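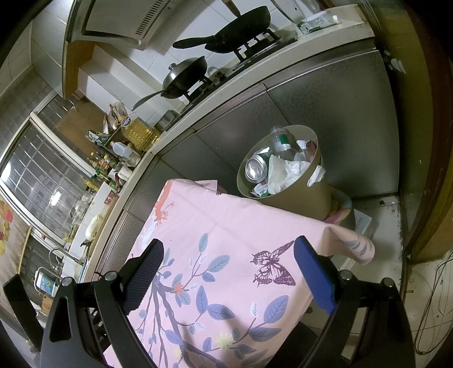 *Figure 1. A small table with a printed pink cloth and, beyond it, a filled trash bin.*

## Unit 2: Household Waste and the Municipal Collection System

These notes accompany the second unit of the course and should be read before the seminar. Students are expected to bring a copy of the Nillcombe collection schedule, which is available from the department office.

### 2.1 Terms

**Residual waste** is whatever remains after a household has set aside the materials its local service accepts for recycling or composting. The term depends on local rules. An item that is residual in one town may be recyclable in the next.

**Capture rate** is the share of a given material that reaches the correct stream. It is calculated by weight:

capture rate = weight correctly sorted ÷ total weight of that material discarded × 100

**Contamination** refers to material placed in a stream that does not accept it. Food residue on paper is a common case. Used tissue is normally treated as residual, even where clean paper is collected.

### 2.2 Mixed and separated collection

Under mixed collection, a household places all discarded material in one container. The service is simple to run and needs fewer trucks, but recovery is left to the sorting plant, and paper in particular loses value once it has been in contact with liquids.

Under separated collection, the household does part of the sorting. Costs shift from the plant to the route - more containers, more stops, and more printed guidance. Bottles and cans usually perform well under this arrangement. Flexible wrappers do not, as few plants can process them at a reasonable cost.

### 2.3 Worked case: Nillcombe

The Nillcombe district serves 759 households on a single route. In the February survey, 755 of them set out at least one container. The set-out rate is therefore 755 ÷ 759, or 99.5 percent.

Students should note what this figure leaves out. It records that a container was placed at the curb and says nothing of the contents. To estimate the capture rate, the district drew a sample of 100 containers and weighed each material by hand at the Prolline transfer station. The sampling sheet is reproduced in the course reader.

### 2.4 Preparation for the seminar

1. Define residual waste in your own words, with reference to the rules where you live.
2. Explain why a high set-out rate may occur together with a low capture rate.
3. Read the Jakudeo case in the course reader and identify which costs fall on the household.

Written answers should not exceed one page and are due on June 9, 2026. Late work is accepted only with prior approval from the department office.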